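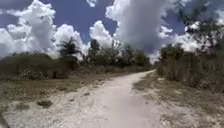
Reading time: 2 min

3.2 Surface type and walking speed

Walking speed was recorded on two surfaces along the Soltani loop: the unpaved sand path and the plank footbridge. Both are open to foot traffic only. The sand section carries loose stone and shell-like fragments over most of its width, with a firmer strip near the middle. Edges are poorly defined, and grass extends onto the sand on both sides. Path width was therefore taken between the outermost points of bare ground, following Taheri's earlier protocol, and no attempt was made to correct for season.

Pressure counters (Clolent, buried type) were placed at each end of both sections. A pass was accepted when the same direction of travel was registered at both counters and the time between them fell inside the limits given in Section 2.4. Of 860 passes logged, 742 met this rule. The rejected passes were mostly groups walking close together, which the counters cannot separate, and walkers who turned back before the second counter. Cyclists pushing their bikes were kept in the sample. Runners were removed by the upper speed limit.

Of the accepted passes, 356 were on the footbridge and the remainder on sand. The two sets were treated as independent, although some people will have crossed both sections on the same outing. The counters hold no data that would allow these passes to be paired.

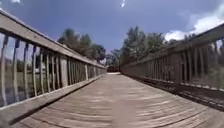
Figure 2. Deck of the footbridge, with planks laid crosswise between the railings.

Median speed was higher on the deck than on sand in both directions of travel. The gap was widest in the morning and narrowed after noon, when the share of slow passes on the bridge rose. We take this to reflect stopping at the rail - a behavior noted in the field log but not measured. Removing passes with a likely stop (see Section 2.5) brought the afternoon values close to the morning ones.

Spread was larger on sand. Part of this may come from the choice of line, as walkers who keep to the firmer strip should lose less speed than those who move to the side to let others by. The counters span the full path and give no lateral position, so the point remains open. A second survey in December, using the Iveris mat in place of buried counters, is planned to address it.

Slope was not included as a factor. Level readings by Bagheri showed no difference between the sections large enough to affect speed at the resolution used.

Search this journal Enter keywords Go

Contact the editors | Copyright the authors | Back to top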